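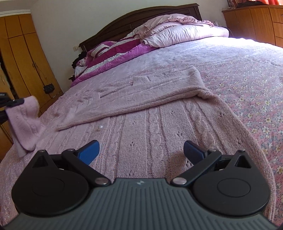 Section 4 is where we get the Jevora airer ready for its first load, and I promise it's the fun part (the hinge pins in Section 3 were the worst of it). Before you switch anything on, sort out what's going on which shelf. Knits get the flat mesh shelf at the top, always, and I like to check how much room they need first. Spread each one out on the bed, like the pale pink sweater on the floral sheet, and measure it across at the widest point, sleeves included. The mesh shelf is 21 inches deep, so anything bigger will need its sleeves folded in. Write the number down! I never do, and then I'm back with the tape measure ten minutes later.

You'll need the airer, the mesh shelf, four gray corner clips, the timer plug, a tape measure and a couple of old bath towels.

4.1 Fitting the mesh shelf

1. Open the airer all the way until both side bars click. If only one clicks, close it and start over.

2. Unroll the mesh shelf with the stitched side facing down. It'll want to roll itself back up, so I put a heavy book on each end for a bit while I have my coffee.

3. Push one corner clip onto each corner post, with the little lip pointing in toward the middle.

4. Hook the back two corners first, then the front two. The front ones take some muscle and you'll think you have the wrong part. You don't, keep pulling!

5. Press down in the middle with your open hand. The mesh should give a little and bounce back. If it sags and stays there, move the front clips down one notch.

Note: The older Preneck mesh shelf fits too, but its clips don't. Use the clips that came with the Jevora.

Caution: Keep your fingers out of the side bars while somebody else is opening the airer. They close faster than you'd expect.

4.2 Setting the timer

1. Plug the timer into the wall, then the airer into the timer. No extension cords, please.

2. Hold down the clock button until the display blinks, and set the time of day.

3. Press MODE until you see the little shelf symbol. This heats the top shelf only and leaves the lower bars off.

4. Use the plus button to set the run time in minutes. I go with 64 for a thin cotton knit and then look in on it. Thick wool gets the same setting twice with a turn in between.

5. Press START. You'll hear a tick, and the green light comes on.

Note: If your display shows 68 and won't change, the child lock is on (that number is the lock code, and yes, I spent a whole evening thinking it was a temperature). Hold MODE and plus together until it clears.

We use cookies to remember your settings and see which pages people read. Accept all | Manage choices

4.3 Loading knits and fluffy things

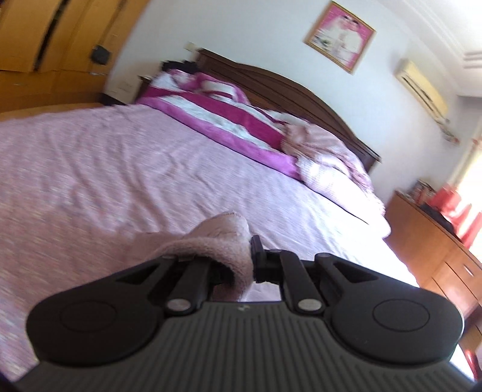 Anything with a pile to it takes longer than you'd guess, and the edges are the part to watch. I go around the whole piece with my fingers before it goes on the shelf, smoothing down hems and cuffs. Soft, fuzzy fabric like that pale pink fold over the bed loves to curl at the edge, and if I leave a curl in, I find it again at the end with a damp line running down the inside. So flatten first, then load!

1. Roll the item up in a bath towel and press along the roll. Don't wring it. Swap towels if the first one gets soaked.

2. Unroll it and lift it with both hands underneath, so the weight isn't hanging off the shoulders or one end.

3. Lay it on the mesh and pat it back to the size you wrote down earlier.

4. Leave a hand's width of clear mesh on every side if you can.

5. When the timer ticks off, flip the piece over and feel along the seams. Run it again if they're cool or clammy.

Caution: Don't put a second layer on top, even a small one. The Jevora's top shelf is rated for 13 pounds, and a wet blanket gets there before you know it. Big blankets go over the lower bars on the all-bars setting (Section 5).

Caution: No wool on the lower bars. You'll get ridges, and I have a cardigan with a permanent bump across the back to show for it.

4.4 If something's off

Green light on but the shelf stays cold: check the short cable under the left side bar, it works loose when you fold the airer up.

Clips popping off: the lips are pointing out. Turn them around.

Mesh smells odd on the first run: open a window and run it empty for one cycle. Mine was fine by the second load.

Spare clips come in bags of four from Kekis, and they'll fit any Jevora with the gray feet. Black feet means you have the wide model, and you'll want the clip list in Section 9.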